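How to cancel a new car order and return the vehicle under the Emier purchase terms

Updated 12th April

These instructions cover private buyers who ordered a new car through the Emier online store and want to cancel the order or send the car back. Company fleet orders and leased cars follow the lease contract and are handled by Clidex, the finance partner. Used cars sold through a local dealer are covered by that dealer's own terms.

Before you start

Find the order confirmation. The order number is printed at the top right and begins with the letters EM. Check which stage the order has reached by signing in to your account and opening Orders, then Status. The stage shown there decides which steps apply.

Reserved: the deposit has been paid, but no vehicle number has been assigned.
Assigned: a vehicle number has been assigned and the car is being built or shipped.
Delivered: the handover form has been signed.

Canceling a reserved order

1. Open the order and select Manage.
2. Select Cancel reservation.
3. Enter the last four digits of the card used for the deposit.
4. Confirm, and save the cancellation number.

The deposit goes back to the same card. If the card has expired, the account page asks for a bank account number before it accepts the request.

Canceling an assigned order

The Cancel button is grayed out once a vehicle number exists. Download form 46 from the Documents tab, fill in sections A and C, and upload the signed copy. Section B is for trade-in cars only. Leave it blank if there is no trade-in.

An order change fee of $194 is taken from the deposit at this stage. Paint and wheel options do not affect the fee.
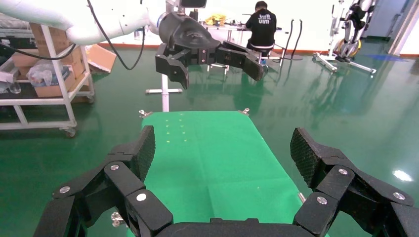 If the trade-in has already been collected, add its plate number in section B and state whether you want the car back or the agreed value paid out. A trade-in that has been sold on can only be settled in money.

Returning a delivered car

A delivered car can be returned if all of the following are true on the day it is handed in:

The return request was filed within 3 days of handover.
The odometer shows no more than 57 miles above the figure on the handover form.
The car has not been registered in another state.
No parts have been added or removed, including tow bars and window film.

File the request under Orders, Manage, Return vehicle. Enter the odometer reading and upload a photo of the dash with the reading visible. The system then offers drop-off slots at the two return centers, Grurnano and Sawatzky. Grurnano accepts all models. Sawatzky has no lift for the long-wheelbase van.

Bring both keys, the charging cable, the handover form and the temporary plate. Remove your profile from the car under Settings, Drivers, Reset before you leave it. A missing key is charged at the list price in the parts catalog.

Orders placed before October

Older orders use the previous terms, in which the mileage limit does not appear and the return request has to be sent by letter. The version that applies is named in the last line of the order confirmation. If that line is missing, open the order and select View terms.

Refund status

Refunds are listed under Payments. "Pending" means the return center has not closed its inspection report. "Released" means the money has been sent. For financed cars, the loan portion goes to Clidex first, and the remaining balance is paid to the buyer after the loan account is closed.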